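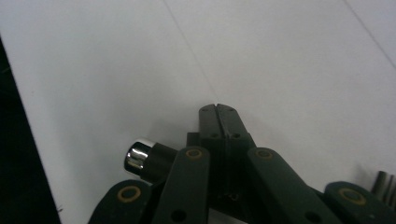

Simin Jafarzadeh asks whether the readings have to be recorded in the same session as the conversation, or whether they can be added to a program later. Either way works. The steps in this section assume they are added later, as most Ziveo users do it.

Section 4. Adding readings to an interview program

4.1 Before you start

You need a finished conversation track in Ziveo, with the guest and the host on separate channels. You also need the text of each reading in the translation the guest picked. Do not swap in a different translation because the reader knows it better. Guests often talk about one particular word in a verse, and listeners will hear the mismatch.

Check the permission terms for the translation. Some publishers limit how many verses can be used in one program, and some want a spoken or printed credit. Enter the credit in the Notes field of the program. It will be copied to the episode page when you publish.

4.2 Create the reading slots

1. Open the program and choose Edit, then Timeline.

2. Play the conversation to the point where the guest introduces the first reading. Stop after the last word.

3. Press Insert Slot. A gap opens in the timeline and everything after it moves to the right.

4. Type the book, chapter and verses as the slot name, for example Psalm 19. Use the same form every time, or the running order will not sort properly.

5. Repeat for each reading. A half-hour program holds up to 4 slots.

6. Save the timeline.

Note: If the guest reads the passage aloud during the conversation, you do not need a slot. Mark the start and end of the reading with the Tag button so that it still appears in the running order.

4.3 Record the reader

1. Connect the microphone and choose it under Settings, Input. With the Pomau interface, use channel 1 and leave channel 2 muted.

2. Ask the reader to read the first few verses at normal volume. Set the level so that the loudest words stay below the red part of the meter.

3. Record 3 seconds of silence before the reader begins. Ziveo uses this to match the background sound of the room.

4. Record the whole passage without stopping. If the reader stumbles, have them go back to the start of the verse and carry on.

5. Record a second full take.

6. Say the name of the passage at the end of each take, after a pause.

Caution: Do not turn on Auto Level while recording a reading. It raises quiet phrases and flattens the pauses, and the change cannot be undone once the take is saved.

Note: Agree on names before recording. Readers differ on Habakkuk, Philemon and many of the place names in Acts. Farzad Vahidi's pronunciation list is included in the Trallach template under Help, Word Lists, and you can add to it.

4.4 Place the takes

1. Drag the take you want into its slot. The slot stretches or shrinks to fit.

2. Trim the silence at the front, leaving a short breath before the first word.

3. Set the fade at each end to 200 milliseconds.

4. If music follows the reading, place it on the Music track and not in the slot. Songs by the guest should be entered with the title, writer and publisher so that they appear in the rights report.

5. Listen from the last sentence before the slot to the first sentence after it. If the guest's reply comes in too quickly, lengthen the gap by hand.

4.5 If something goes wrong

The reading sounds much louder than the conversation. Select the slot and choose Match to Program. Do this before adding music.

The slot name shows in gray. The take has been placed but the passage has not been recognized. Check the spelling of the book and the colon between chapter and verse.

The running order is missing a reading. The slot was probably created on the Music track. Delete it and insert it again on the Speech track.

The Buckley player cuts off the last word. Add a second of silence to the end of the slot and export again.

For exporting and publishing the finished program, go to Section 5.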